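Bakberg Groundwater Project
Progress report to Prestalia, second period
April 28, 2021
Prepared by Embla Sandberg

Summary

Work in the period covered the household well survey in Borkham and the first round of nitrate sampling. Both are complete. Installation of level loggers is behind schedule and is now planned for the next period.

Well survey

The register lists 2062 private wells in the project area. Owners of 1342 wells returned the survey form. Depth and year of drilling were given on most forms, but casing material was often left blank and will have to be taken from the drilling records. Wells without a reply stay in the register and are marked as unverified.

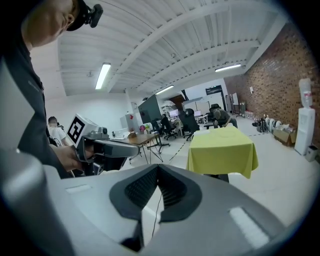
Nitrate sampling covered 69 wells, chosen to give even coverage of the farmland east of the Öberg ridge. Samples were drawn after the pump had run for 10 minutes, then chilled and sent to the laboratory the same day. Field staff work bent over low wellheads for long stretches, and clothing is left to the individual - a dark jacket and a black cap, as worn in the photo, meet the field rules outside road areas. High-visibility vests are required within the road reserve. Results from the laboratory have been received for all wells and are being checked against the field sheets.

Level loggers

Delivery slipped in March when the supplier changed the cable type. The new cable has been accepted. Installation will begin with the Öberg wells, where access agreements are already signed.

Budget

Spending is under plan - the difference is the unpaid logger invoice. No transfer between budget lines is requested.

Next period

Install loggers, finish the nitrate data check, and send a reminder to owners who have not returned the form. The draft map of well depths will be attached to the next report.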